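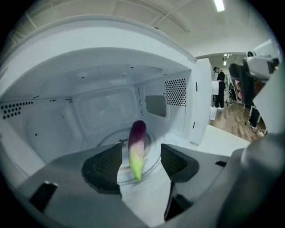
Figure 1. Hand-held gripper with mesh-faced pads, toy vegetable held upright inside the microwave cavity. Wide-angle camera on the tool.

Handout 4: Comparing finger pads in a confined space
Course: Gripping and Handling, practical part
Notes by Lotte Smits, revised Feb 18, 2026

1. Purpose

Handout 3 dealt with gripping on an open table, where the tool can come in from almost any side. This session uses a microwave oven with the door open. The cavity limits the approach to one side, and the walls and ceiling limit how far the wrist can be turned once the fingers are inside. The task is to compare two sets of finger pads under these limits and to record where each one loses the object.

The object is a toy vegetable, purple at the rounded end and green at the tapered end. Its width changes along its length, so the same finger opening gives a different contact depending on the height of the grip.

2. Equipment

Hand-held gripper with tool camera
Pad set A: black, wedge-shaped, mesh texture on the gripping face (fitted in Figure 1)
Pad set B: flat, smooth silicone face, supplied by Skastia
Microwave oven, turntable plate removed
Toy vegetable
Record sheet, one per pad set

The oven stays unplugged for the whole session.

3. Contact on a tapered object

Take the object as a cone with half-angle a, gripped by two parallel pads. Each pad pushes with normal force N. Because the side of the object is sloped, part of that force acts along its length and tries to squeeze it out towards the wide end. The grip holds, with weight ignored, as long as

tan(a) < mu

where mu is the coefficient of friction between pad and object. Closing the fingers harder does not help if this condition fails, as both sides of the balance grow with N. Students often miss this and answer every slip with more force.

A textured face may raise the effective mu a little on a soft object. On a hard, glossy one the gain is small and can be negative, as the texture reduces the contact area. A compliant pad behaves differently again: it deforms to the slope, and the contact patch spreads. Gervasio Painemal's notes from the June course treat this case in full and should be read before the write-up.

4. Camera view

The tool camera has a very wide lens. Straight edges such as the seam between wall and ceiling appear bent towards the border of the picture, and the corners are black. Three points follow.

(i) Do not judge the angle of the object from the side of the image. Use the centre, where distortion is lowest.
(ii) Both pads must be visible at the moment of contact. In Figure 1 the object sits slightly closer to the left pad. An offset of this kind should be noted on the sheet, with the side given.
(iii) The gripper body covers the lower part of the image and hides some of the cavity floor. The turntable coupler sticks up slightly and can catch a low pad. Keep the pads clear of it.

5. Procedure

Fit pad set A. Check that both pads are seated and that the faces are parallel when closed.
Stand the object in the middle of the cavity, tapered end down.
Enter level, with the fingers open. Close until both pads touch, then stop for a moment before lifting.
Lift 40 mm, hold, and withdraw without touching the walls.
Repeat with the tool rolled 45 degrees. The clearance is smaller here — go slowly on the way out.
Change to pad set B and run the same series.

Each group completes 34 trials, divided equally between the pad sets. A trial in which the tool touches the oven is recorded as a contact fault and is not repeated.

6. Record sheet

Trial number / pad set / roll angle / height of grip (wide, middle, tapered) / offset (left, right, none) / result (held, slipped, dropped, contact fault)

"Slipped" means the object moved between the pads but stayed in the grip. "Dropped" means it left the grip. Last year's sheets mixed the two and could not be compared.

7. Write-up

Plot the rate of held grips against height of grip for each pad set. State whether the result agrees with section 3, and estimate mu for each pad from the steepest slope that held. Logs are to be exported in Retamal format and sent to Ravinder Petrenko together with the scanned sheets. Questions on the export go to Iara Jara.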